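Chapter 7
Clearing a Table After a Meal

A table that has been used for a meal usually holds four kinds of things: food worth keeping, food scraps, empty packaging, and dishes. Sort them in your mind before you pick anything up.
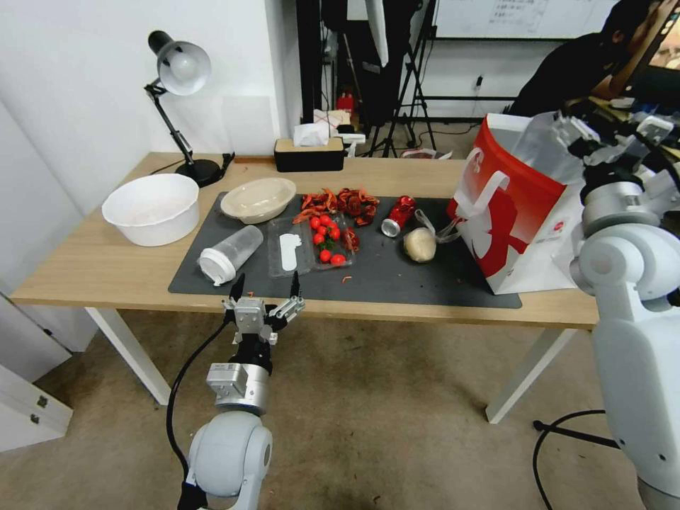
Start with the food worth keeping. Cherry tomatoes can stay in their clear plastic container, but take out the spoon and any scraps first. Leave the stems on until the tomatoes are washed.
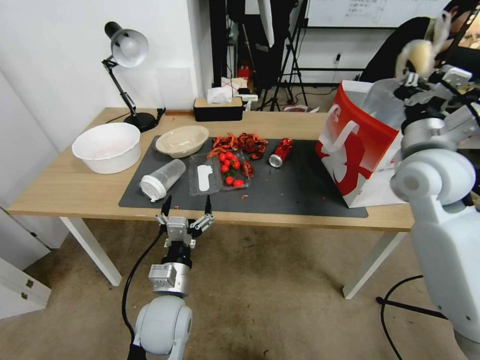

Cups and cans come next. Stand a tipped cup upright before you move it, in case there is liquid left. Check the local rules on plastic lids. In Tanisdale, for example, lids and cups go in separate bins.
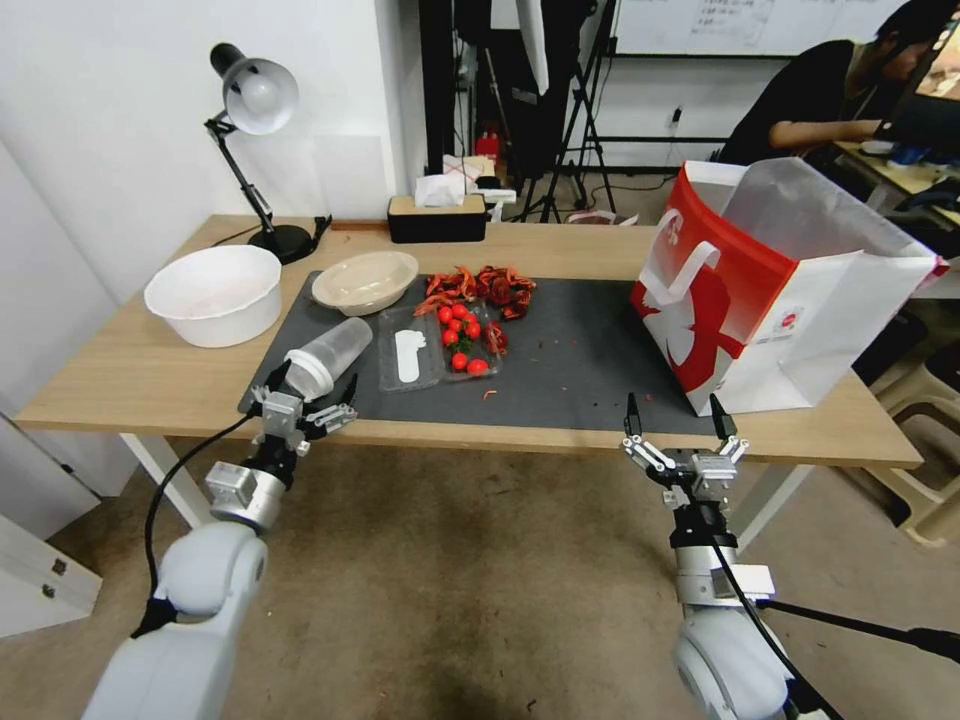

7.1 Bags and Scraps

A paper shopping bag with a stiff base can stand at one end of the table and take the dry trash. Wet scraps will weaken the paper. Gather small red crumbs from a dark mat with a damp tissue, working toward yourself.
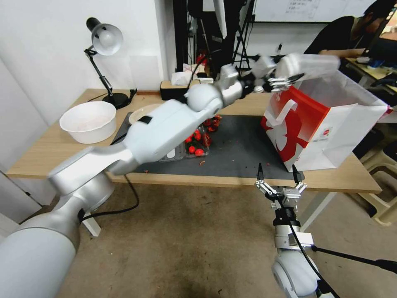
Selorm Korletey would do the crumbs last, after the bowls are off the table, so that the mat can be lifted and shaken out in one go. Either order is acceptable for the exercises in this chapter.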